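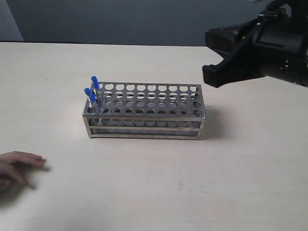 **Figure 3.** Tube-handling cell with the steel rack on the work surface and the gripper near the rack's right end. Four capped tubes stand in the leftmost holes.

## 3. Cell Setup and Upkeep

### 3.1 Layout

The cell occupies one bench in the Clandale laboratory. A single arm with a gripper serves a steel rack with two perforated levels (Figure 3). The upper plate holds a tube near its cap and the lower shelf keeps it upright. We chose this rack over the molded type used in our first trials, which shifted whenever a finger brushed a tube on the way down.

The rack rests directly on the table. We did not bolt it down, as the same bench is used for the Gravow pouring tasks on other days. Rack position is therefore taught again at the start of each session. The operator sets the rack by hand and moves the arm over one corner hole at each end of the top plate. The controller computes the remaining hole positions from these two points and the stored hole spacing. Height is taught separately, on the top plate, with the gripper closed.

### 3.2 Finger alignment

Most of the early faults came from the fingers. A small twist in one finger mount is hard to see but shows up as a tube that leans when it is lifted, and a leaning tube catches on the lower shelf when it is put back. We check for twist by closing the gripper on a straight steel pin held in a hole of the top plate. If the pin moves, the mount screws are loosened, the fingers are closed on the pin again, and the screws are tightened in turn. The procedure was written by Kalliopi Zupan and takes 12 minutes for someone who has done it before.

The fingers are matte black. An earlier polished pair produced bright spots in the overhead camera view, and the cap detector sometimes took these for tubes. Blue caps were kept throughout the study. They separate well from both the rack and the table under the room lights, while the clear tube bodies do not, so detection relies on the caps alone.

### 3.3 Routine checks

The following checks were made every Monday and after any collision:

- wipe the finger pads with a damp cloth and let them dry
- inspect the pads for cuts, and replace both if either is cut
- run the pin check described in Section 3.2
- open and close the gripper 30 times with no load and listen for rubbing
- confirm that the cable does not pull on the wrist at the far end of the rack

Pads were replaced twice during the study. The second pair came from Valamton and was slightly thicker, so the closing width had to be set again.

### 3.4 Working near the arm

The operator places and straightens the rack while the arm is held. Motion is enabled with a foot switch and stops when the switch is released. Arm speed is limited during teaching and returns to the normal setting only after the operator has stepped back and confirmed this on the panel.

### 3.5 Faults

We logged 541 transfers in April, of which 16 ended in a fault. In nine of these the tube touched the rim of the hole and the force limit stopped the arm. Five were missed caps, all in the row nearest the wall, and they ended once the camera bracket was moved forward. The last two followed a loose connector at the wrist, which Vojtěch Kopecký replaced with a locking type. Transfers made during teaching are not included in the log.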